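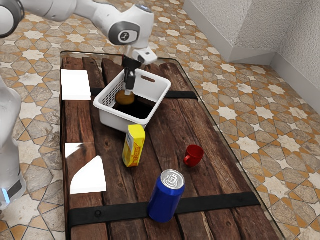 Tincuța Grecu: So if the arm is doing the picking, what are we supposed to be doing all day? I'd like an answer that isn't "more interesting work," please, because I've heard that one before.

Fair enough, Tincuța, and thanks for posting it on the board where everybody could see it. Your question is pretty much why this page exists. I've been collecting what people ask me on the packing floor at Ollska and typing up my answers in the evenings, so if some of it rambles, blame the hour. I run the day side of the mixed-goods benches and I'm on the project with the Ní Bhriain people, so I'm not neutral. I also packed baskets on bench 3 for a long time before that, so I'm not neutral in that direction either!

Last updated September 11, 2024.

Which job is being automated?

The basket fill on mixed goods. You know the one: odds and ends come onto the table, you pick out what's on the order, it goes in the basket, the basket moves on. Cans, cups, boxes, fruit, whatever the customer wanted. The arm reaches over the table, takes hold of an item and puts it into the basket. That's the whole of it for now. It doesn't tape, it doesn't label, it doesn't lift full baskets onto the cart, and it has no idea what a customer is.

Is it running yet?

In simulation, yes. On our floor, no. The first real bench is planned for October, at the Plerken building, and I'll post on the board when the delivery is confirmed. Until then everything happens on a computer, with a made-up table and made-up groceries. I know some of you thought the screen in the break room was a live feed from Plerken. It isn't, and please stop telling the night crew that the floor over there is getting fancy tiles.

Why bother with a simulation at all?

Because it can mess up in there all it likes. A dropped can in the computer doesn't roll under anybody's foot. The Ní Bhriain team can run the same grab over and over with the cup turned a little, or the box tilted, and see where it goes wrong before we put a real machine beside real people. I was pretty bored by this idea in the first meeting, I'll admit, and then I sat through an afternoon of it and got completely hooked. I started yelling at the screen like it was a ball game.

What does it struggle with?

Things you and I don't even notice doing. You pick up a cup by whatever part is nearest, and if it's lying funny you flip it with a finger on the way. The arm has to work out which way the opening faces and where its fingers can go without pushing the thing off the table. Small round items are touchy too, since they like to roll. And anything near the edge of what the gripper camera can see takes patience, because half an object is harder to plan for than a whole one.

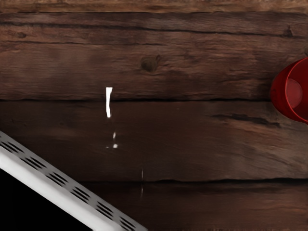

Red cup at the right, gripper finger at lower left (simulation).

Will people lose their jobs?

The short answer is that there are no layoffs tied to this project, and that is in writing. The letter is pinned by the time clock and you can ask me for a copy. The longer answer is that I can't promise what Ollska looks like many years from now, and I'd be wary of anyone who did. What I can tell you is that when somebody on the mixed-goods benches leaves or moves, that spot may not be filled the same way. So the number of people standing at those tables will probably shrink over time. I think you should hear that from me and not work it out from the schedule.

Okay, so what WILL we be doing all day?

Back to Tincuța! For the first bench, the day splits up something like this. One person looks after the arm's table: putting goods out, clearing whatever it gives up on, checking baskets before they go. Another handles the orders it shouldn't touch, meaning glass, anything soft and anything with a special note on it. Then there's the cart work, which stays exactly as it is.

I don't want to oversell the first role. Some of it is dull. You'll watch a machine do a thing slower than you could, and your hands will itch. When I tried the practice station I kept reaching for the mouse to "help." What does change is your shoulders, because you aren't leaning over the table and reaching into a basket all shift long. Anybody who has done a holiday season on mixed goods knows what I'm talking about.

Do I have to learn programming?

No. You'll learn the Plestatano screen, which is the software that runs the bench. It has a pause, a "skip this item," a "call for help," and a couple of pages for settings that you won't need at first. If you can run the label printer on a bad day, you can run this. The label printer is worse, frankly.

If you do want to go further, there's a longer course, and it's on paid time. Sign up with Luminița Surdu. She has the list, and no, you don't need any particular school certificate to be on it.

Does my pay change?

Not downward. Bench rate stays bench rate, whichever table you're on. There's a step up once you're signed off to look after the arm by yourself. I'm still pushing to have that step apply from the first training day and I haven't won yet. When I have a real answer it goes here, at the top, in big letters.

What about the pick targets?

This is the one I get stopped about in the parking lot. Right now we all have a personal count. On the arm's bench there won't be one, as it makes no sense to measure you on how quickly a machine grabs a cup. The bench gets a count and the person doesn't. For everybody else the targets stay where they are, and they will not be moved to match whatever the arm does. I asked for that sentence specifically.

Is somebody going to be watching me through its cameras?

The cameras point at the table and the basket. Your hands will show up in there when you clear an item, there's no way around that. The pictures are used to work out what went wrong with a grab. They don't go to your supervisor (me) and they can't be used in a review. The recordings from the bench are wiped after 300 hours of running unless one is being held for a safety report, and then you get told.

Is it safe to stand next to?

It slows down when you come close and stops when you reach in. That's how it's set up in the plan, anyway, and I'm going to be a pain about it when the real one arrives. We'll test it with the whole crew present before a single order goes through. There's a stop button on each side of the table. Use it whenever you feel like it. You won't be asked to justify a stop, not by me and not by Ní Bhriain, and if you ever are, come find me.

Long sleeves and lanyards are the thing I worry about most. Lanyards stay in the locker on that bench, so we're switching to clip badges.

Can I say no to working on it?

Yes, through the whole first stage. After that we'd sit down and talk about it. A couple of people have already told me no thanks, and they're on the carts and perfectly happy there.

Who decides whether it stays?

There's a review after the first stage and two bench workers have a seat in it, with the same vote as the managers. If the baskets come back wrong too often, or if people are more worn out than before, it comes off the floor. I've seen machines stay around this place just because somebody paid for them (remember the shrink wrapper? I still have a scar) and I really don't want to do that again.

Can we try it before October?

Please do! The practice station is in the small room next to the training office. You pick a table, you pick the items, and you watch the arm go for them. You can also switch to the gripper's view, which is strange at first. You're right down over the wood and everything looks huge, and a plain old cup suddenly takes up half your attention. Try to guess where it's going to grab before it does. I get it wrong a lot.

The room is open during breaks. The door code is 1639. Lock it behind you, or I'm the one who gets the email.

My question isn't on here.

Write it on the board, or drop it on my desk, or catch me at the carts. Names are optional. I answer all of them, including the rude ones, though it can take me up to 9 days when we're busy. Questions about training dates are quicker if you go straight to Luminița.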